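Calloway School of Display – Visual Merchandising, Unit 4
Handout: Soft hats on wire stands

Why start with the bucket hat?

Because it's the best teacher in the cupboard! A stiff felt hat more or less looks after itself, but a bucket hat has no opinion about its own shape. Everything the customer sees comes from you and the stand – and once you can make one look lively, caps and berets feel like a treat.

Know your stand

A wire stand has three jobs going on: a base that keeps it upright, a stem that gives height, and an open head that fills the crown. I love the open kind for summer stock, as the wire lets the table show through and keeps a small display light. Gold-coloured wire also sits beautifully next to yellows and tans, so do try that pairing before you reach for white or black.

Place the stand first, with its base flat, and keep the hat beside it while you decide which way it will face. Any patch or badge on the front settles the question for you. A bear face is a gift here: point it at the aisle and people will come over to say hello.
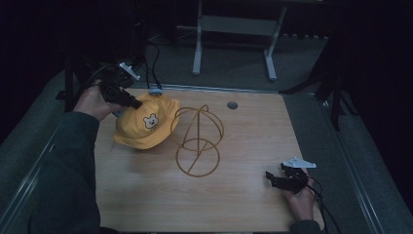

Dressing the hat

1. Open the crown with your fingers from the inside.
2. Lower it over the head of the stand, back edge first, and tuck any tag under.
3. Ease the fabric down until the crown is rounded, then stop. Pulling hard gives you ridges from the wire.
4. Turn the brim down at the front and leave a little wave at the sides.
5. Walk back to the door and look again. Is the face straight?

For next time

Read the Gremar case study, pages 18 to 23, and bring one soft hat of your own (any colour, the sillier the better). We meet in the Prukell room in June as usual. Spare stands are in locker 353.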